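4. What people put on the table, and why it has leaves on it

4.1 Starting with the boring covers

I should admit that when Rochelle Rakena and I planned the home visits, neither of us wanted to write about leaf prints. We wanted the loud ones, the lemons and roosters and lobsters, because those were the covers people laughed about on the phone when we set up appointments. Our coding sheet had a whole column for fruit. Then we went out to Jarnley and Nepia and sat down at 156 kitchen tables, and over and over what was under my notebook was a pale cover with leafy stems and little flowers on it.

Across those homes people got out 516 table covers for us (the owners decided what counted as one, so that total includes bedsheets, a shower curtain, and a very nice piece of sailcloth). Section 3 deals with how they came into the house. In this section I want to stay with how they're used day to day, and mostly with the group we ended up calling "quiet botanicals."

4.2 What counts as a quiet botanical

We went back and forth on this. Ngaio Ngata, who trained in textile conservation and has much better eyes than I do, wanted the definition to rest on contrast between the print and the ground. I wanted it to rest on how people talked. We settled on something in between. A cover went into the group if the ground was white, cream, or some other pale color, if the main motif was foliage, and if any flowers were small enough that you could cover one with a thumb. Big roses were out. So were ferns on black, even though Rochelle argued hard for them and still brings it up.

Material didn't matter for this part. We had cotton, coated cotton, vinyl, and a few things I couldn't name. Owners often couldn't either. One man in Nepia told me his was "the wipe kind," and I've used that phrase ever since.

Figure 2 gives a feel for the general look: leaves doing most of the work, flowers turning up here and there, and a ground pale enough that groceries stand out against it.

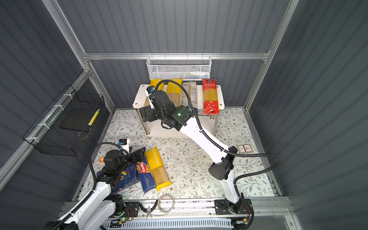
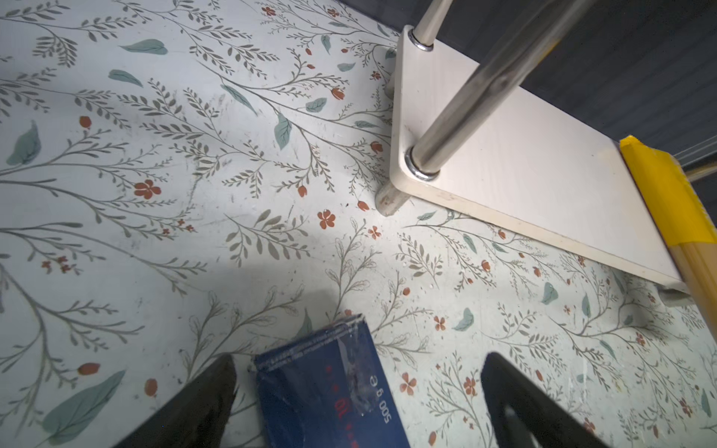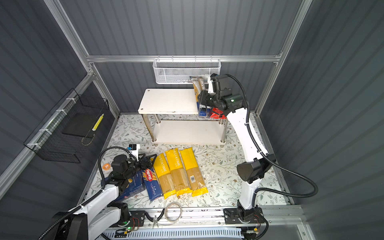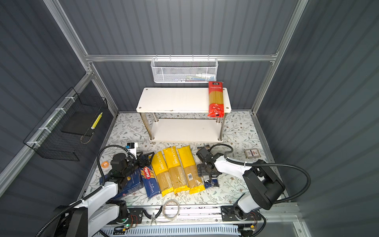 Figure 2. Pale leaf-and-flower print in use as a work surface.

The first thing I asked everyone was how they'd chosen their cover, and I was a bit thrown by how many people said they hadn't. It came with the table, or a sister left it, or the store was out of the plain one. Fine. But when I asked why they'd kept it, they got going! I had pages of notes from people who'd told me five minutes earlier that they had nothing to say about a tablecloth.

4.3 "It doesn't show"

The most common reason for keeping a quiet botanical was that it hides things. Crumbs, tea drips, the ghost of a pen mark. Elsie Hollis, who let us come back for a second visit and who I'd happily visit a third time, showed me a turmeric stain that she swore had been there through two house moves. She had to hunt for it. She ran her finger along a stem, lost it, started over from the corner, and finally found it sitting next to a flower of nearly the same color. "I've gotten fond of it," she said. "It's like a flower I added."

I went in expecting this answer, and Marinho's account of patterned floors makes the same point about hallways. What I hadn't expected was how often the same person complained about it. If the print hides crumbs from guests, it hides them from you too. Several people told us they wipe by feel, with a flat hand, going over the whole table because they can't trust their eyes. One woman does this with the light off. She says she's more thorough that way, and I've tried it at home and I think she may be right.

So "it doesn't show" is a compliment and a grumble, and I'd be wary of any coding scheme that files it only under one. Ours did at first. We recoded the Jarnley transcripts in August after Ngaio noticed that the phrase was being tagged as positive even where the speaker was scrubbing something as she said it.

4.4 Losing small things

Closely related, and much funnier to listen to, are the stories about losing things on the cover. Pills, earring backs, sewing pins, a contact lens, a single dried bean. People who sew were the firmest about this. Most of them folded the botanical back or threw a plain towel over it before they cut anything out, and a few kept a plain cover just for sewing (which, in one house, was the back of the same cover turned upside down).

Cooks did something similar, though they didn't always notice they were doing it. I'd ask where they rolled out dough or sorted lentils, and they'd say "the table," and then we'd go look, and it would be a board or a tray set down on the table. The print stayed visible all around the edges. I started sketching these plain islands in my notebook, and they turned out to be one of the more useful things I brought home. They were nearly always near the owner's usual chair, and a little toward the dominant hand.

Darcy Doolan has suggested in conversation that the islands have nothing to do with pattern and that people would put down a board whatever was underneath. That's a reasonable objection. We did see boards on plain covers. My impression is that they came out for knives and hot pans there, and hardly ever for sorting, but we weren't recording it systematically until the Nepia visits and I don't want to lean on it too much.

4.5 Using the pattern as a map

I love this part, so bear with me. A repeating print gives you landmarks, and people use them. Children especially. In one family each kid had "their" sprig, and the cup went on the sprig. In another the line where the repeat started over was the border between homework and dinner, and crossing it was a matter for negotiation. Adults did it too, only more quietly. One couple had a spot for mail that they both described as "by the big leaf," and when I asked them separately to point to the big leaf, they pointed to the same one. There were plenty of others just like it on the table.

We asked owners of plain covers whether they had fixed places for things, and of course they did, but they described them by the furniture or the window ("on the stove side"). I think that's a real difference in how the surface gets talked about, even if the cups end up in the same place. Whether it changes anything about where things go when the cover is replaced is something I'd love to know. We only caught this once, in a Jarnley house where a quiet botanical had been swapped for another with a different repeat a few weeks before we came. The owner said she'd put her glasses down in the wrong place every day since. She said it as a joke, and then she went looking for her glasses.

4.6 Names and brands

A quick note on names, because a reviewer of an earlier draft asked. Hardly anyone knew who had made their cover. Two names did come up by themselves, Lirkar and Zarkar, and both were used loosely. "A Zarkar" in Nepia seemed to mean any coated cover bought from a roll, whoever made it, and I heard it used for a cover that had somebody else's name printed clearly along the selvage. I've kept people's own words in the quotations and haven't tried to correct them.

Owners' words for the pattern itself were vague in a way I found charming. "Leafy." "The garden one." "My green." Very few named a plant, and where they did, other people in the same household tended to disagree. Eucalyptus and olive had strong supporters on opposite sides of one breakfast table, and Ngaio, when pressed, said it was neither and that the person who drew it probably hadn't been looking at a plant at all.

4.7 When the cover comes off

Quiet botanicals came off the table less often than anything else in the sample, apart from the sailcloth. People changed the loud covers with the season or for birthdays. The leafy ones stayed put and the festive cover went over the top of them, so that more than once I lifted a corner of lobsters and found leaves underneath. Elsie had three layers. The bottom one had faded along the window side to something close to plain white, and she hadn't seen it in years, and she stood there holding up the corner for quite a while before she smoothed everything back down and asked if I wanted more tea.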